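### 3.2 Surface finish and reading of form

The second part of the study looked at how people judge the shape of an object from its finish alone. Earlier work in this area has mostly used spheres and simple blocks. These are easy to control, but they leave out the long bends and changes in width found in everyday goods such as kettles, desk lamps and bicycle parts. We therefore chose items with at least one strong curve and at least one part where two surfaces meet.

Two finish families were compared. The first, which we call Rosilen, is a soft matte white with a wide, weak highlight. The second, Clinano, is a dark gloss with a small, bright highlight. Both were set up under the same lighting and kept fixed through all sessions. The Górecki chart, a printed gray scale used in our lab for screen checks, was shown before each session so that the displays could be matched by eye and then by meter.

Participants saw each item for 5 seconds and then marked the point where they believed the surface turned away from them most sharply. They could move the marker as often as they liked before going on. A short practice block came first, and answers from it were not used. In total, 200 responses were kept for analysis after incomplete sessions were removed.

Many manufactured items carry both finishes at once, with a dark part set against a pale body. In these cases the dark part may act as a contour line and help the viewer follow the bend, even when the shading on the body is weak. Figure 2 gives a case of this kind.
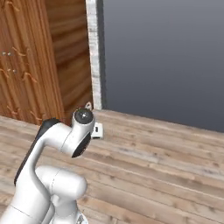
**Figure 2.** Rendered arm with matte white links. The long black stripe follows the curve of the upright link up to the bend.

For items with a single matte finish, markers were spread widely along the curve. Most people placed them too low, well before the true turning point. For items in gloss, the spread was narrower, but the markers tended to drift toward the highlight. This agrees with comments written after the sessions, in which several participants said they had "gone for the shiny bit."

Mixed items gave the most even results. Markers fell close to the turning point and were moved less often before being confirmed. The effect was strongest when the dark part ran along the curve. When it crossed the curve as a band – as on the Sumulano kettle – there was little gain over plain matte, and 9 responses placed the marker on the band itself.

We did not vary the width of the dark part, so we cannot say how thin it can become before the effect is lost. Viewing distance was also held constant. Both points are taken up in Section 4.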